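Folding mornings return to the Wonden rooms

If you have a drawer at home that will not shut, and I think most of us have at least one, you may be glad to hear that the folding mornings are back at the Wonden rooms this January, and that they have already got off to a very cheerful start. The first one drew 19 people, a good few of them new faces, and the kettle was kept busy from start to finish.

The mornings are run by Duarte Falcão, who spent many years in the laundry at the old Plevatach hotel and can still fold a fitted sheet in less time than it takes the rest of us to find the corners. He started the sessions last winter after a neighbour asked him how to pack shirts for a long journey, and word got round, as it does, until his own front room was far too small and he had to go looking for somewhere with proper tables.

This time he began with plain white cotton things, which he says show every mistake and so make the best teachers. Lay the garment out flat, smooth it from the middle towards the sides with an open hand, and only then think about the first fold. "People hurry the smoothing," he told us, "and then they blame the shirt." He is also very firm about having a dark surface underneath, so that you can see the edges of the cloth properly - a black table is his favourite, and a dark blanket over the kitchen table will do nicely at home.
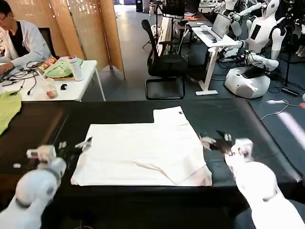
After the tea break it was on to trousers, with a good deal of laughter over whose creases had wandered, and then a friendly discussion about whether jumpers ought to be folded or rolled. Mr Falcão is a folder, though he admitted that he rolls his own when he goes away. Several people had brought a bag of things from home to practise on, and he would like more of us to do the same, especially anything with awkward sleeves.

There is also a clothes collection running alongside. Sachdeva, the dry cleaner's on Cosow Street, has offered to press whatever is given before it goes out to families, and 116 pieces have come in so far, which is a lovely figure for so early in the year.

The next session will be given over to bed linen. Places cost £2, tea included, and there is room for 40. Names can be left at the front desk, or with Mr Falcão himself if you happen to see him about.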